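Why is the sky dark at night?

Hello again! It's Flurina Imhof here, and I've got a question for you that sounds so easy you'll want to shout out the answer straight away. Why does it get dark at night?

I know, I know. The sun's gone down! And you're right, that's a big part of it. Our planet spins like a top, and when the bit you live on has turned away from the sun, you're standing in the Earth's own shadow. Night is a shadow. I love that. It's the biggest shadow you'll ever stand in, and you're in it every time you brush your teeth before bed.

But hang on. There are other suns up there, aren't there? Every star is a sun, and some of them are much bigger than ours. So why don't they all light up the night between them?

I used to lie in bed in Dostton (that's the town where I grew up, and it had 7 street lamps, all of them wonky) and worry about this a lot. If space goes on and on, and there are stars all the way, then wherever you look you ought to be looking at a star. Think of being in the middle of a really huge forest. Look between two trees and there's another tree behind, and another one behind that, until all you can see is trunks.

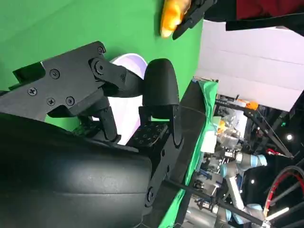 Rongrong Jin wrote in to say that the forest bit made sense but the far-away stars would be too faint to matter, like a torch at the other end of a football pitch, so surely they don't count?

Good thinking, Rongrong! A star that's further away does look fainter. But the further out you look, the more room there is, so there are more stars to fit in it. Lots and lots of faint ones would add up to the same light as a few bright ones. So the puzzle is still there, and grown-up scientists scratched their heads over it for a very long time. It even has a name, Olbers' paradox. (A paradox is when two things both seem true but they can't be true together.)

Now for the answer. Light is fast, the fastest thing there is, but it still takes time to get anywhere. Sunlight needs a bit more than eight minutes to reach us. Light from the stars takes years, and from other galaxies it takes millions or even billions of years.

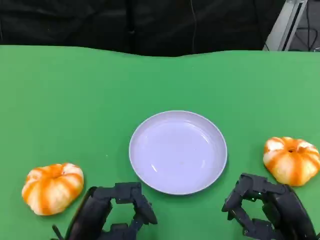

And the universe hasn't been here for ever. It had a beginning, nearly 14 billion years ago, so light from the really, really distant places hasn't had time to get to us yet. It's still on its way! Space is also stretching, and that stretches the light travelling through it until our eyes can't see it any more. Put those together and you get lovely black gaps between the stars.

Try it yourself on the next clear night. Switch off the lights indoors, go out with a grown-up and wait twenty minutes for your eyes to get used to the dark. No peeking at a phone or you'll have to start again! Then pick the blackest patch you can find and keep looking at it. I did this in February with two pairs of socks on, and little stars kept popping up where I'd been sure there weren't any.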